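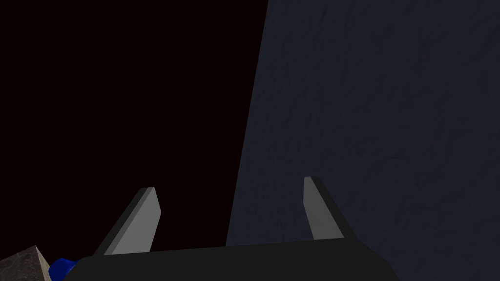 渲染图一张，灰色夹爪，暗背景

1/ 好啦，开个串聊聊Desetti的左后卫问题，憋了一个礼拜了。先说明我就是个看台上的普通球迷，没有内幕，说错了你们尽管骂（别骂太狠）。

2/ 事情大家都知道，Leung膝盖那一下，队医说至少缺阵7周。Chun-yin Leung上赛季联赛几乎场场首发，左路那条线说白了就是他一个人在扛，防守要他，传中要他，连界外球都是他扔！现在突然没了，新赛季又马上开打，McIntyre教练估计头都大了。

3/ 然后昨天热身赛踢Nultudholm，她居然让一个右脚的中卫去客串左后卫。我在直播前面坐着，开场不到十分钟就开始抓头发。对面那个右边锋一变向他就转不过来，每次拿球还得先扣回右脚，等他扣完，前面跑位的人都站住了。

4/ 不过说句公道话，他头球是真的好。下半场对面连着两个角球都是他顶出来的。所以我能理解McIntyre怎么想的：第一轮客场打Irkimthorpe，那帮人就爱起高球，多一个高个子在后面心里踏实。

5/ 但是！Irkimthorpe今年换打法了呀，他们的热身赛我看了两场，边路短传配合多了不少，高球反倒少了。你摆个高中卫在边上，人家贴着地从你脚边过去，那不是白摆。
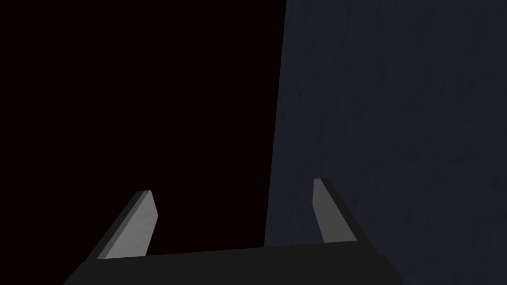
6/ 所以我自己的想法是用青训那个小孩。对，就是上赛季末替补出来踢过4场的那个。个子不高，盯人有时候会丢，可他是正经左脚，跑起来不惜力，而且敢往前带。去年杯赛加时他从自己半场一路带到底线的那次，我跟我爸在看台上嗓子都喊劈了。

7/ 我爸不同意，我爸觉得小孩第一轮就踢客场容易踢废，以前又不是没有过。我们俩为这个在饭桌上吵到菜都凉了，我妈端着碗去客厅看电视了。

8/ 还有人说去买一个。McKinnon那边确实有个左后卫要卖，报价传的是大约110万，听说McKinnon开口要115万，就卡在这点差价上。我的意见是别买，人家29了，合同要签三年，Leung回来以后你让谁坐板凳？这钱留着冬天买个前锋不香吗，我们上赛季那个进球数我都不好意思提。

9/ 补一句，有朋友在评论里问能不能改三中卫。可以是可以，但三中卫得有两个能上下跑的翼卫，我们左边缺的就是这个人，改来改去还是绕回原地。再说季前一直练的四后卫，临开赛换体系我是真的怕。

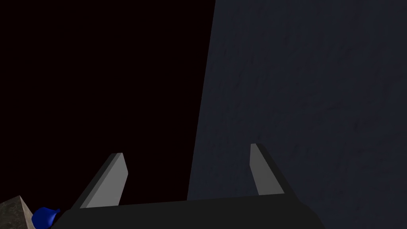
10/ 我心目中对Irkimthorpe的安排

门将不动，右后卫不动，两个中卫还用老搭档，左后卫上小孩。左边前卫别用那个花哨的了，换个肯回防的，帮小孩兜着点。要是上半场被打穿了，中场休息再换那个中卫过去，我一句话不说。

11/ 定位球另算。防角球的时候小孩别进禁区跟人抢，放到弧顶等第二点，反击第一脚也可以找他。昨天我们有两次解围出来弧顶一个自己人都没有，球又被人家捡回去了，看得我血压上来。

12/ McIntyre昨天赛后说得挺含糊的，大意是位置还没定，看训练。我猜她心里早有人选了，就是不想让对面知道。她一直这样，去年守门员那次也是捂到开赛前才公布，结果我们全猜错，哈哈哈。

13/ 另外祝Leung早点好。他昨天坐在替补席后面，腿上绑着护具，进球的时候还想站起来，被旁边的人一把按回去了。看得又好笑又心疼。别急着回来，养好再说，我们撑得住（大概吧）。

14/ 大家怎么看？小孩、中卫客串还是掏钱买人，评论区说说你的首发。支持买人的也来，我尽量不吵架。我爸也会看评论，他让我转告各位，他站中卫。

15/ 更新：刚看到有人说今天公开训练小孩在主力组！！不知道真假，有在现场的朋友说一声，我下班回来翻评论。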